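Talk notes – "Everything Has a Spot: Small Kitchens That Put Themselves Away"
Cutdale Home Skills Evenings, March 2023
Slot is tight, so keep moving. Clicker is in the left pocket of the bag.

## Before I start

- Water on the lectern, lid ON (remember January).
- Ask for the side lights to go down but not off. People take notes at this one and I love that they do!
- Handouts go out at the end. If they go out first, everyone reads ahead to the drawer bit.

## Opening

Good evening! I want to start by asking you to think of the last thing you washed up. Got it? Now, where did it go after that? Did it go to a place, or did it go to "over there"?

(Let them laugh, somebody always says "over there.")

I spent years with an "over there." It was the stretch of counter between the sink and the toaster, and it held a pile of plates on a dish towel, three lids that fit nothing, and a mug I kept meaning to take back to work. My kitchen in Pravton is 11 feet long if you measure it generously, so losing that stretch meant I was chopping onions on top of the stove.

What changed it was a really simple idea, and I still get excited about it: every kind of thing gets one holder, and the holder suits the shape of the thing. Plates stand up. Mugs hang. Odd bits go in a basket. Food that's waiting to be cooked gets a tray. That's most of the talk, you could go home now (please don't).

## Part one: plates stand up

- A stack of plates dries from the outside in, and the one in the middle stays damp forever. Stand them in a slotted rack and air gets to both faces.
- Wood or wire, either is fine. I like wood since it's quieter. If you've ever put dishes away while a baby slept, you know why that matters.
- Load from the back. Big plates at the back, small at the front, and then you can see what you've got.
- Hold the plate by the rim and lower it straight down between the posts. Coming in at a slant is how you chip the edge of the next one.
- Rinse the rack itself every couple of weeks, and let it dry on its side. Mine went gray at the feet before I learned this.

Pause for the story of the Brilance Street apartment and the rack that lived in the bathtub. Short version only! The long one ran 6 minutes last time.

## Part two: mugs hang

- A mug tree takes up the footprint of a saucer, more or less, and gets the mugs out of the cupboard where they hide behind each other.
- Hang opposite pegs in turn so it doesn't lean.
- Only keep out what you use. We are a household of 2 and we owned 14 mugs. Fourteen! The rest went to the Mets – that's our street's supper group, for anyone new – and they get far more use there.
- Heavy mugs on the low pegs, always.

Ask the room: who has a mug they never drink from and can't give away? Hands up. Mine has a chipped handle and a picture of a lighthouse, and no, I'm not getting rid of it either.

## Part three: baskets and trays

This is the part people write to me about afterward, so slow down here.

- A basket with a fabric liner is wonderful for the soft, shapeless stuff: cloths, oven mitts, bags of rice that have been opened and clipped.
- Lay a board across the top and you've got a little shelf. It's extra counter where there wasn't any, and you lift it off when you need what's underneath.
- Keep the load on the board light and near the middle.
- A round woven tray is for tonight's vegetables. Corn, peppers, whatever you bought. You see it, so you cook it.
- Shake the tray out over the sink, crumbs get down into the weave.

## Part four: the mat

- Put the whole lot on one mat. It catches drips and it draws a line around the working area, and when something strays off the mat you notice.
- Brown or another mid color hides water marks, white doesn't.
- Leave yourself a gap on it. You need somewhere to set a plate down while you shift the others over.

Next slide, then give them a good long look before I talk again. Ask which item they'd move first in their own kitchen, and take two or three answers from the back rows.

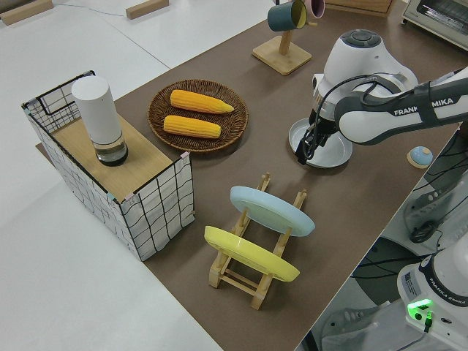

## Questions and handouts

- "What if I have a dishwasher?" Same holders, you'll just use the rack for the pans and the good plates.
- "What about kids?" Put the basket where they can reach it and the mug tree where they can't.
- "Where do the lids go?" Upright, in a second small rack. I have a whole page on lids in the handout and I am not sorry.
- Sign-up sheet for the pantry evening is by the door. Bring one jar you can't identify!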